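Open day at the Sesik showroom in Vestport

Sesik opened its Vestport dealership to the public on 2026-03-14, and nearly 1,000 people came through before closing. The company sells three small cars from the site, and most visitors had come for the Grumdale, the cheapest of them.

Sales manager Babar Sial said the branch sold 472 cars last year, of which 212 were Grumdales. Buyers are mostly families replacing a motorcycle or an older used car. The lower down payment brought in last August has helped, he said, though some customers still ask for longer loan terms than the bank will allow.

The service area was open as well. Visitors could walk along a marked path past the lifts and talk to the mechanics – two cars were in for brake work and a third for a new clutch. Parts are kept upstairs. Common items such as filters and wiper blades are in stock, but body panels have to be ordered from the Yokoyama warehouse and take a week or more.

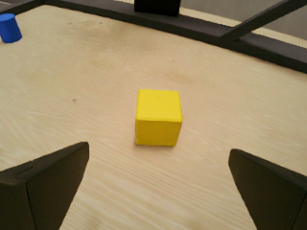

Yellow cube on a pale wooden tabletop, computer rendering.

Test drives ran all day on a short loop behind the showroom. I waited forty minutes for mine. The Grumdale is easy to park and the seats are better than in the old model, but the engine is loud going uphill and the rear doors need a hard push to shut.

Iqra Niazi, who handles finance at the branch, had a steady line at her desk. She was giving out printed payment tables and taking bookings for later appointments. Delivery is running at six weeks for most colors and longer for white.

Parking was poor. The lot filled early and later arrivals had to use the side streets. Tea and sandwiches were free, and the showroom keeps its normal hours for anyone who missed the day.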